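Jedel Flat Mop
Floor care > Mops and refills

I've sold mops for long enough to have opinions about them, and the Jedel is the one I take home. It's a plain flat mop with a rectangular head, a washable pad and a pole that slides in and out, and I like it because it does the boring job fast and then goes behind a door. If you came here from the bucket page, hello, and no, you don't need the big bucket for this one (more on that further down).

What you get
One mop head with the frame already fitted
One telescoping pole
4 washable pads
A little card with the washing instructions, which everybody loses, so I've copied them out below

Why I switched to a flat mop

I grew up with string mops and I was stubborn about them! My mother used one, my first landlady used one, and when I started the shop I stocked nothing else. Then Vendula Vrabec came on board to help me with the ordering, looked at my mop shelf and asked if I was running a museum. She'd brought her own flat mop for the shop floor and I used it once when she was out at lunch. It took me half the time and I didn't have to wring anything. So that was me converted, and a bit embarrassed.

The big difference is how little water ends up on the floor. A string mop soaks everything and then you stand there waiting. With a flat pad you decide how damp it is before you start, and it stays that way until you rinse it. That matters a lot if you have wood, or anything with joints in it. 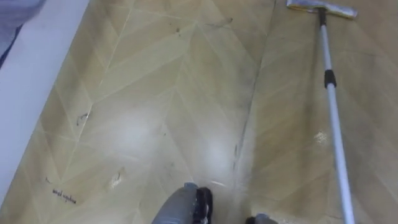 Patterned floors are what people write to me about the most. Chevron, herringbone, basket weave, all the ones with lots of little seams going every which way. They're lovely to live with and a pain to clean, because whatever direction you push, you're going across somebody's joint. My advice is to stop worrying about following the planks and work with the room instead: start along the baseboard, press the long side of the head flat to the floor, and come back toward the door in overlapping passes. On a glossy chevron like this one, where the light bounces back at you in big white patches, you also want the pad barely damp, or you'll be looking at streaks in exactly those spots every time the sun comes in. Wring it until you think you've overdone it, then wring it again. And go easy on the product! Most of the cloudy floors I get asked about have too much cleaner on them, and two goes with plain water will usually sort that out.

The pole

It telescopes, and it locks with a collar that you twist. Loosen, slide, tighten, done. I'm short and my husband is very much not, and we both use the same mop at home without anybody's back complaining, so I'm calling that a success. Give the collar a proper turn when you lock it. If you only half tighten it the pole will slowly sink while you work and you'll find yourself mopping in a crouch (ask me how I know).

Fully closed, it fits in the narrow part of my broom cupboard with the head folded up. There's a hole at the top of the grip for hanging, too.

The pads

They're a short, dense pile and they go on with hook and loop, so you press the frame down on top and pull up at the corner to take them off. I keep one for the kitchen, one for the bathroom, and use the others dry for dust. Dry is underrated, by the way. A quick pass with a dry pad before you mop picks up the hair and grit that would otherwise get pushed along in a sad gray line and dumped against the wall.

They do discolor. Mine started pale and are now the shade of old piano keys, and they clean as well as they ever did. If that bothers you, buy the darker refills.

Washing: warm machine wash, mild detergent, no bleach, and please, no fabric softener. Softener coats the fibers and then the pad just slides around and smears. I hang mine over the side of the tub to dry.

About the bucket

Any bucket works as long as the pad fits in it. I use an old dishpan. Rui Pinheiro, who buys for a couple of guest apartments, skips the bucket completely. He dampens a stack of pads in the sink, wrings them all out and swaps in a fresh one for each room, then throws the lot in the wash. I've started doing it his way when I have the whole house to get through and it's so much nicer than carrying dirty water up and down stairs.

What it's not so good at

Dried-on stuff. If there's jam on the floor and it's been there since breakfast, put a wet cloth on it for a few minutes first. The flat head is gentle and it doesn't scrub. I also wouldn't pick it for very rough stone or deep grout lines, where the pad rides over the top of the dirt. For those, have a look at the Barum deck brush, which is ugly and works like a dream.

And it's not a spray mop. I get returns from people who expected a trigger and a tank. There isn't one!

Questions I get a lot

Can I use it on waxed wood? Dry, yes, go ahead. Damp, check with whoever waxed it.

Will it go under the sofa? The head goes quite flat when you lower the pole, so under most of them, yes. Not under mine, which sits right on the floor.

Does it do walls? It does, and ceilings as well if you've got the shoulders for it. Use a clean pad, obviously.

Do other brands' pads fit? The Grindivel ones do, if you don't mind a bit of overhang on the short sides. The Alcantara Street store sells some cheap ones that don't, and I've had several people try.

Can I get just the pole? Yes, write to me. Vitória Abreu handles spare parts and she can usually put one in with your next order.

Refills come in packs of 4. If you're buying for a hotel or a school, ask for the trade list, where the prices drop at 200 and again at 500 pads. Jaime Neves will call you back about delivery.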